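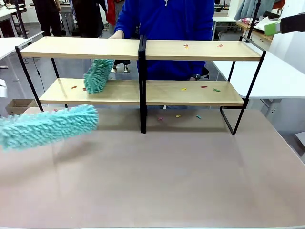

A two-tier shelf and a teal duster.

Household Economics, handout for week 2: What cleaning claims are worth
Holger Hägglund, 17 July 2021

This site uses cookies to remember your settings. Accept / Manage

Start with the Lulow survey, which every trade article on home care seems to quote. It asked 1,466 households how long they spent cleaning and reported a drop after they bought "time-saving" products. Look at how the time was measured. People were asked to remember it, a month later, on a form supplied by Stirkerus, who sell the products. I would not throw the survey out, but I would not build an essay on it either.

Memory is poor at small chores. Wiping a counter while the kettle boils rarely gets reported at all. Gunnlaugur Thygesen's diary study had people write chores down as they did them, and the supposed savings mostly went away. His sample was 90 households, all in Nygård, so be careful with that one too.

Then there is the old argument that better tools raise standards. Buy a vacuum cleaner and you vacuum more often. It is a neat story and students love it. The evidence is thinner than the textbooks let on – family size, paid work and the size of the home all changed over the same years, and few authors try to pull these apart.

Watch for "up to." The Cloda leaflet we read in class promises up to 100 percent less dust. Zero percent less would also fit that sentence. Less than what, measured when, and in whose house?

For next time: find one claim about saved time in an ad or a news story. Trace it back as far as you can and write a page on where the number came from. If the trail stops at a press release, say so and stop there. Do not guess at the rest.

Reading: Thygesen, chapter 2. Skip the appendix, the tables are misnumbered.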